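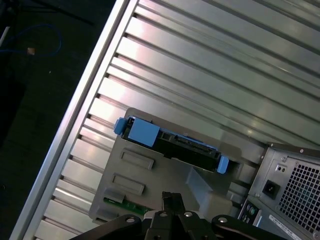 A grey plastic drive carrier on a ribbed aluminium surface.

Drurgate Sound Archive
Progress report to the Halach Fund, second period
Covers work up to the end of June

Summary
The grant pays for the copying, cataloguing and public release of the Drurgate oral history tapes, recorded by residents of the town and the surrounding farms. Copying is ahead of plan. Cataloguing is behind. Spending is within budget, with one change requested under Budget below.

Copying
We have now copied 105 open-reel tapes. The remaining reels are mostly short and should be finished before the autumn. Three tapes had sticky binder and were sent to Rivas for baking before transfer. All of them came back playable, though one has a dropout in the second side that we have left as it is and noted in the record.

The cassettes have gone more slowly than the reels. Many were recorded on both sides with no label, and a good number turned out to hold radio programmes taped over the original interview. Where any of the interview survives at the end of a side we keep it. The rest are logged and put back in their boxes.

Each recording is kept as a full-quality master and a smaller listening copy. Masters are held on drives in the archive room, with a second set at the Jillatine branch library. The two sets are compared monthly. One mismatch was found in this period, in a file that had been renamed on one set only, and it has been put right.

Cataloguing
We said in the application that summaries would keep pace with the copying. They have not. A full summary of an hour's interview takes most of a working day, mainly owing to place names. Field names and house names in the upper valley are spelled differently on almost every map, and some do not appear on any. We have started a list of agreed spellings, with the older forms kept as cross-references.

To catch up, we have moved to a short entry first (speaker, place, rough date of the events described, main subjects) and will return to write the longer summary later. The short entries are enough for people to find a recording.

Permissions
Consent forms exist for most of the speakers but they were written long before anyone thought of putting recordings online. We are writing to families where we can trace them. Replies so far have been friendly. Two families have asked for passages about neighbours to be held back, and we have agreed. Recordings with no traceable contact will be available in the reading room only.

Public use
The listening afternoon in May was held at the Jillatine branch and was well attended. Several people recognised voices on the mill recordings and gave us surnames we did not have. A further session on the school recordings is planned.

Budget
Tape repair has cost less than expected and postage more. We ask to move £3000 from equipment to staff hours so that the short entries can be finished by the end of the grant. No extra money is requested.

Next period
Finish the reels. Complete short entries for everything copied so far. Put the first group of cleared recordings on the website. Send the draft spelling list to the parish councils for comment.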